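The Plant, the Box and the Great Clearing of the Desks

There is a kind of office worker who can find anything on their desk so long as you never touch the desk. I was that worker for years. My method was geological: recent things on top, older things beneath, and somewhere near the bedrock a parking permit for a car I had sold. When people asked how I coped, I said it was a system. It was a heap.

So I came to Trultow with a certain wariness. Trultow is a shared office on an upper floor, up a staircase that comes out in the middle of things, and since May it has run on what its members' handbook calls the Pair Rule. The rule says that when a desk is not being worked at, it may carry two objects and no more. One should be alive. The other should have a lid.

I read this twice, first to be sure that I had understood it and then in the hope that I hadn't. The handbook is 28 pages long and takes the matter further than I would have thought possible. There is a passage on mugs (they go home to the kitchen, every night, without exception) and another on the jumper left over the back of the chair, described as "a coat hook by stealth". There is nothing at all on how to work the boiling water tap, and I can report that it needs covering.

The living object is nearly always a small pot plant. You are allowed a cactus, but I gathered from the tone that a cactus is regarded as cheating. The lidded object is a plain flat box, and into it goes everything you cannot bear to be parted from: pens, chargers, the good scissors, throat sweets, the little bag of foreign coins. If it doesn't fit, it goes in a locker. If it doesn't fit in the locker, says the handbook, "you may be moving in".

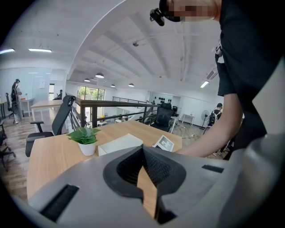 Plant, box and a small printed card on one of the desks at Trultow.

The furniture is doing a good deal of the work. The desks have pale oak-coloured tops and the chairs are black mesh, and the general effect is of a place where a biscuit crumb would feel watched. Dark wood and black metal run along the railing. Against all that, one small green plant in a white pot looks almost rowdy. I have had whole gardens that made less of an impression.

I should say that I like a bare desk in the way I like a cold swim, which is to say mostly afterwards. My first morning was spent in a low panic. Where did one put the thing one had just picked up? At home the answer is "down", and I had never had cause to think further. At Trultow you put it down too, of course, since the rule only bites when you leave, but you put it down knowing that you will meet it again at half past five. It changes how you behave around envelopes.

By lunchtime on the first day I had on my desk a notebook, a second notebook for when the first was too good to write in, a banana, a cable that fitted nothing I own and a leaflet from a Pidon storage shop which somebody had pressed on me at the station. The leaflet promised me 1,773 ways to organise a home. I felt tired just holding it. I have not, in my adult life, found one that lasted beyond a bank holiday.

At the end of the day came what the members call the sweep. There's no bell, thank goodness. People simply start to gather themselves up, and for ten minutes the whole floor sounds like a school emptying out. Pens go in the box. Paper goes in the bag or the recycling. The box is shut, squared up beside the plant, and the chair goes back under. My own sweep took considerably longer, as I had to eat the banana. 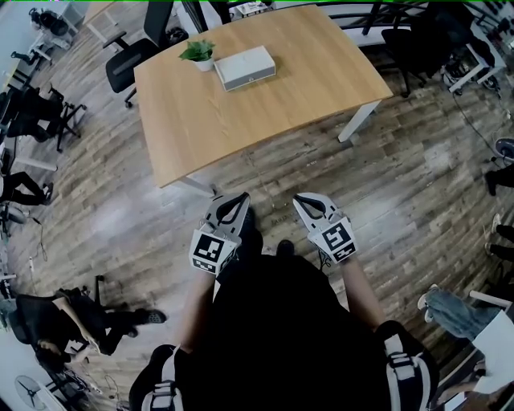 The Pair Rule observed: one plant, one box, and a lot of table left over.

What surprised me was how fussy people become about the two things they are allowed. Give someone a whole desk to fill and they will fill it with anything. Give them two places and they turn into museum directors. I heard a long and quite heated discussion on whether the box should sit to the right of the plant or behind it. Right-hand placing had the numbers. The behind faction argued that a box at the back left a cleaner front, and looked at the rest of us as though we had been raised in a skip.

The pots are a subject of their own. White is favoured, and small. A member who had brought in a glazed orange thing from Umora, with a face on it, was told kindly that it was very cheerful. It went home at the weekend and came back, repotted, as a much quieter plant. I missed the face.

Then there is the question of what lives in the box. You cannot ask, in the same way that you can't ask to see inside a handbag, but you do start to wonder. A shut box on an empty table has a lot more mystery to it than the same rubbish spread out in plain view ever did. I began to suspect my neighbours of real glamour. Mine held six dead biros, a stapler and a lemon-flavoured flu sachet, but it looked, with the lid down, as though it might contain treaties.

The rule has its flaws. It is hard on anyone who works with samples or swatches, who must pack and unpack like a market trader. It is hard on photographs of children, which have been driven into the lockers. It does nothing for the insides of bags, where the mess has merely gone to live; I watched one spotless desk being cleared into a rucksack that I would not have put my hand in for money. And the plants, being so few and so looked at, are watered to within an inch of their lives. Everyone passing feels responsible. If you are going to try this at your own workplace, agree beforehand who holds the jug.

Other offices have gone about it differently. At Negussie, where I spent a trial afternoon, there are no desks of one's own and so nothing to clear, and you carry your belongings about all day like a snail with a laptop. It was tidy enough. It was also rather lonely, and I found I missed having a corner to come back to, even one with just a pot and a lid on it. Two objects turn out to be quite enough to make a table feel spoken for.

I lasted seven weeks at Trultow before the book I was supposed to be writing there was finished, or at any rate stopped. On the last evening I did my sweep in under a minute, an achievement that went unremarked by those around me, and took my plant home on the bus.

It now stands on my desk in the back bedroom with the box beside it. For a fortnight there was nothing else there at all, and I used to go in just to look. At present there is also a lamp, a bowl, some post, the other post, a bicycle pump and a hat. The plant is doing well. The lid of the box is under something, and I know exactly where.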